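July, equipment notes, continued

Elikem Odoi wants the order in before the budget closes. I've read the Lorar quote again and still don't like it. The price covers 2 hand-held grippers and a case. Spare pads are extra, in packs of 30, and the warranty stops at 100 hours of use. We'd be past that before the fall. Endale quotes higher but puts pads and screws in the box. Their rep says the fingers are good for "more than 200 hours." Asked him where that number comes from. No answer yet.

What I want to know before we spend anything: do we need a new pair, or do we need pads and a better mount for the sensors? Dramani's list mixes the two up and adds training days we never asked for. Crossed those out.

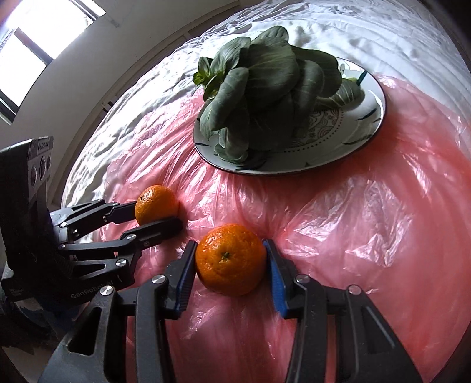
Two-handed work with mandarins on pink plastic, bok choy on the plate behind. Blue pads on the center fruit.

Fruit is the easy case and every vendor knows it. A mandarin is round, it has some give, and any half-decent pad will hold it. The Druvero sheet has a whole page of fruit and not one line on leaves. Greens are half our task list. If they won't quote a result on bok choy I'm not paying for the "produce kit," whatever is in it.

To do: pad price per piece from both, in writing. Lead time on finger linkages. Ask Endale for a loaner, two weeks minimum. Elikem to check if shipping comes out of equipment or supplies, last year it got charged to both.

No order until the loaner question is settled.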